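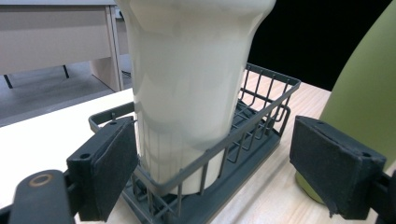
Fingers open on either side of the white piece in the wire basket. Both foam pads face inward.

Hand-held gripper upkeep, Rirville bench
Posted 28 July 2024

We keep a few hand-held grippers going at the Rirville shop, and this page is for the people who use them at Gindau and want to know what gets looked at between sessions. The gallery started with the Suvisero units and is filled in as work gets done. The notes under the picture all concern the one tool.

Pads. The inner face of each finger carries a black foam pad. The right finger is slightly frayed at its lower edge, so that side goes on the watch list. We change pads in pairs, even when one is still good, so the grip stays centered. The last pair on this unit did 147 sessions. Scrape off the old adhesive, wipe the face with alcohol, press the new pad on and leave it 30 minutes before closing the fingers on anything.

Screws. There are small screw holes on the fingers. Check every screw by hand before a session - snug is enough, the housings are plastic and the threads strip. If one has stripped, swap the whole finger and put the old one in the bin marked Bright, which is our parts shelf.

Opening. With the fingers wide, the basket and the white piece both fit between them. If one side stops short, look for grit in the joint first. Adjust the stop only after cleaning.

Arms. Wipe the dark gray arms with a dry cloth and keep oil away from the pads. Play at the joint gets written on the tag along with the unit number.

Test pick. After any pad change we do 4 slow closes on a smooth object standing in a basket, then 38 at normal speed. Watch that the fingers clear the basket rail on the way in. A pad that creeps during the test comes off and gets redone.

Spare pads are in the second drawer at Gindau. The next full strip-down of this unit is set for October.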